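DJ Practice and Production, Unit 9
Building a recorded mix: key, tempo, phrasing

1. Scope

This unit covers mixes made for release as a single file. Club sets are covered in Unit 12. The working example throughout is the Puteo mix session, which is on the course drive with all cue points saved. Load it before class and check that your software reads the beat grids. If it does not, re-analyze the tracks with the tempo range set to 110–140 BPM.

2. Phrasing

Most trance and progressive tracks are built from blocks of 8 bars, grouped in fours. A 32-bar intro at 132 BPM lasts a little over 58 seconds. Start the incoming track on the first beat of a block in the outgoing one. A start that is four bars late will still be in time, but the bass line will come in against the wrong section and the change will sound like a mistake.

Mark at least three points per track: first beat, start of the main break, first beat of the outro. Zolis, the second track in the session, has a two-bar fill before its break. Count the fill as part of the block before it.
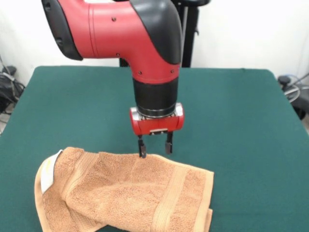
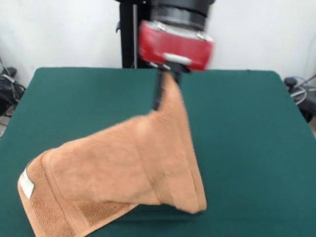 3. Key

Two tracks in the same key, or a fifth apart, can usually overlap with melodic parts playing. Other pairs should be joined on drums only. Key detection is wrong often enough that each result must be checked by ear against a held piano note. Relative major and minor are the usual confusion – the software reports C major where the track is in A minor. For mixing purposes this error does little harm.

Pitch shift with key lock on is acceptable up to one semitone. Past that, pads start to smear and hi-hats lose their attack.

4. Levels and EQ

Only one bass line at a time. Cut the low band on the incoming track before the overlap, then swap lows on the first beat of a block. Do not fade them across each other. Two kick drums that are a few milliseconds apart will cancel in part, and the low end will drop in and out.

In the Puteo session the swap between Vulari and Yüksel is at bar 452. Listen from 16 bars before it, once on speakers and once on headphones. The second swap, at bar 867, is left rough for you to fix.

Leave 6 dB of headroom on the master while mixing. Loudness is set at the end, on the full file.

5. Before the next class

Fix the swap at bar 867 and export 12 bars either side of it as 24-bit WAV. Bring a track list with key and tempo for each track, and note any key you changed after checking by ear.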